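Goods Inward

The envelope came to room 107 on a morning when I was relabelling the patch leads. It should have been refused. The procedure for goods inward at Sethi states that a parcel without an order number is to be handed back to the driver, and the driver is to sign for it. The driver had gone down the stairs before I had turned the thing over. I put it on the table and went on with the leads.

I had held the room for four months at that point. It was one of the Traster rooms, taken over with its contents when the lease changed, and the contents had been listed by someone in a hurry. The list gave a rack, a table, "computing, various" and "sundries, shelf". It gave no depths, no serial numbers and no cable lengths. My first job had been to make a proper list. I had reached line 392.

The method was simple. Each thing was brought to the table, wiped, measured, written down and put back where it had been found. Small things went through a tray so that they did not roll. When a session was finished the table was cleared to the wood, because a cleared table was the only reliable sign that a session had finished. The previous holder of the room had used the same rule. I knew that from his notes, which were in a ring binder at line 31, and which I had read at first for the cable lengths.

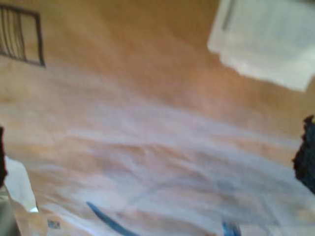
The notes were written in pencil, in capitals, with the time at the left of each line. They covered nine years. He recorded the room temperature at eight, at noon and at four. He recorded which window had been opened and by how much, using the width of his hand as the unit. When a fan was replaced he wrote down the old one's hours. There were no remarks on the weather and none on himself, except that in one March the capitals became smaller for two weeks and then went back to their usual height.

He had one long disagreement with the building, and it concerned the afternoon. At four o'clock the lower part of the rack read warmer than the load allowed for. He had moved things up and down. He had blanked the gaps. He had lain on the floor with a strip of tissue paper to see which way the air went, and had drawn the result with arrows. The excess remained. It was small, less than a careful person would need to act on, and it was there in every season.

His last entry said: PROBE ORDERED, PINICO. LONG LEAD. FIT BEHIND BOTTOM UNIT, LEFT RAIL, HAND'S WIDTH FROM WALL. LOG AT FOUR. After it the pages were blank and still stiff.

I had entered the binder as "notes, paper, one volume" and moved on to line 32.

At noon I ate at the end of the table and looked at the envelope. The order number was missing from the label, as I have said, but there was a reference under the address in small type, and the reference was a date in the old Traster form, with the year first. I went to the shelf and took down the binder. The date was the date of the last entry.

A lead time of that length needs an explanation, and I rang the supplier to get one. Pinico had moved premises. Stock had been packed, stored, and in some cases forgotten. They were now working through the held orders in sequence, and they had 2,000 of them. The woman on the telephone asked whether the customer still wanted the item. I said that the customer was no longer at this address. She asked whether I was authorised to accept on the customer's behalf. I said that I held the room. She said that this would do, and that it had been paid for in any case.

I then did something outside the procedure. I did not enter the envelope on the list. An item on the list belonged to Sethi, and I was not satisfied that this one did.

I slit it along the short end and drew out a folded sheet and a small box. The probe was a plain steel one on a grey lead, with a display the size of a postage stamp. The sheet gave the accuracy, the range and the minimum bend of the lead, in five languages. The battery was dead. I found another of the same size among the sundries at line 214, amended line 214, and the display came up reading nineteen and a half.

Fitting took longer than it ought to have. The rack stood closer to the wall than I liked, and I did not care to move it under load. I cleared the floor, took off my watch and reached in along the left side from below. His instruction gave a hand's width from the wall, and it was then that I saw the difficulty. It was his hand. The window measurements were in the same unit, and I had been reading them for months as though the unit were mine.

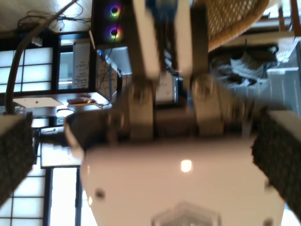

Last changed: 30 January 2024

I got my arm out and went back to the binder. If the unit could be recovered, it would be from something he had measured that was still in the room. I looked for an hour. Most of what he had measured in hands was air: the gap at the window, the clearance above a lid, the space left for a door to swing. But on a page from his second year he had written TABLE, LONG SIDE, 16 HANDS LESS A THUMB, with no reason given. Perhaps his rule had been mislaid. Perhaps he had wanted to know.

I measured the table with a steel tape and did the division. The thumb was a nuisance. I took it first as a fifth of a hand and then as a quarter, and the answers differed by less than the thickness of the probe. His hand had been wider than mine by eleven millimetres.

I cut a piece of card to that width and wrote on it what it was. Then I went back down on the floor and set the probe with the card between it and the wall, fixed the lead to the rail with two ties, and brought the display round to the front where it could be read without bending.

It was then twenty to three. I had leads still to do and I did them.

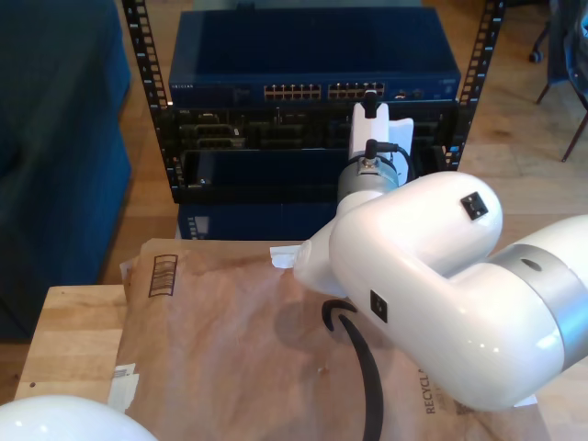 At four o'clock the probe read twenty-six point one. The intake at the front, on my own thermometer, read twenty-one. I wrote both down. I held my palm to the wall behind the rack, low, where he had wanted the probe, and the wall was warm. I moved along it. The warmth made a band, narrow and level, and it ran from the left of the rack to the corner and went through into the next room.

The next room was a Sethi room too, used for forms. I asked to see the building drawings and was told that the set was held by the agents at Romirska, on the other side of the river, and could be viewed by appointment. I made the appointment. The drawings showed a heating pipe at that level, marked as removed. Beside the mark a draughtsman had added a small query, and the query had been left standing through three later issues of the sheet.

The timer on the heating brought that circuit on at half past two. It had been doing so every working day for as long as anyone had kept a note.

I reported the pipe in writing. The reply thanked me and gave a reference number. A man came with a key and turned a valve in the passage, and the next afternoon at four the probe read twenty-two point four, and the wall was as cold as the others.

There was the matter of where to record it. My list had no column for such a thing. I took the binder down again and turned to the first of the stiff pages. I used pencil, and capitals, and put the time at the left. PROBE RECEIVED. FITTED AS INSTRUCTED. PIPE IN WALL, LIVE, NOW SHUT. Then I put the reading, and under it the width of the window opening, for which I used the card.

I have kept the entries up. Eight, noon and four. At line 31 I struck out "notes, paper, one volume" and wrote "log, current". The card is line 393. I flattened the envelope and put it at the back of the binder, with the label outwards.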